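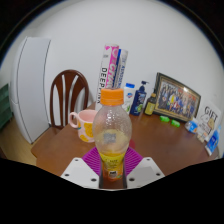 How often do I have to descale the Levby kettle?

Every 75 boils if your water is hard, and every two months if your water is soft. The small lamp next to the switch becomes orange when the kettle has counted 75 boils.

Section 4. Descaling and cleaning

This section is for all Levby kettles with the removable spout filter. If your kettle has the fixed filter (the first Levby, sold by Pritavell until November), please skip steps 3 and 10 and clean the filter with a soft brush from inside.

Scale is the white or light brown layer which the water leaves on the heating plate. It does not harm your health, but the kettle becomes slower and louder, and small pieces can come into the cup. Some people see brown spots on the plate and think it is rust. In most cases it is also scale, and it will go away with the steps below.

What you need

- One sachet of Clollik descaling powder, or 30 grams of plain citric acid
- Cold tap water
- A soft cloth and an old toothbrush
- 50 minutes. You do not need to stay beside the kettle all this time.

CAUTION: Unplug the kettle and let it cool completely before you start. Do not put the kettle or the base under water.

CAUTION: Never mix the descaling powder with bleach or with any other cleaner.

Descaling

1. Take the kettle off the base and pour out the old water.
2. Open the lid with the button. Do not pull the lid up by hand, the spring can be damaged.
3. Press the small tab of the spout filter toward the inside and lift the filter out. Put it in a cup.
4. Fill the kettle with cold water up to the middle mark. Do not use the MAX mark for this, as the powder makes foam.
5. Put the kettle on the base, connect the plug, and boil one time. Wait until the switch goes up by itself.
6. Unplug the base. Wait five minutes, then add the powder slowly with a dry spoon. It will foam a little.
7. Pour a little of this liquid over the filter in the cup. Keep the handle of the kettle away from the steam.
8. Leave both the kettle and the cup for 30 minutes, with the lid of the kettle open.
9. Pour the liquid into the sink and rinse the kettle three times with cold water. Turn it a little each time so the water also touches the wall under the lid.
10. Brush the filter under running water and put it back. You should hear a click.
11. Fill to the MAX mark, boil, and throw this water away. Do it again if you still notice a sour smell.

Note: If the layer is thick, one time is maybe not enough. Repeat steps 4 to 9 with a fresh sachet. Do not scratch the plate with a knife or with steel wool - the guarantee does not cover scratches on the plate.

Note: White vinegar also works, but the smell stays in the lid seal for almost 4 days. We do not recommend it.

Resetting the lamp

The lamp does not know that you have cleaned the kettle. You must tell it.

1. Put the empty kettle on the base and connect the plug.
2. Hold the KEEP WARM button for five seconds, until the lamp blinks two times.
3. Let the button go. The lamp goes off and the counting starts again from zero.

If the lamp blinks quickly and does not stop, the kettle is not sitting well on the base. Lift it, wipe the round contact with a dry cloth, and try again.

Outside surface

Wipe with a damp cloth only. On the matte black model, do not use the rough side of a sponge. Fingerprints on the steel model go away with one drop of dish soap - dry it right after, or you will have water marks instead.

If you do not use the kettle for a long time

Empty it, leave the lid open for one night, and store it with the cord wound under the base. Do not close the lid when there are still drops inside. Before you use it again, boil one full kettle and throw the water away.

Text of this section: Isauro Quezada. Checked by Lakmal Gunawardena.

Last updated: 2023-02-05

Related sections
Section 3. Boiling and the KEEP WARM function
Section 5. Changing the lid seal
Section 6. The kettle switches off too early
Spare filters for Levby and Arruda kettles

© Pritavell Household | Contact | Back to top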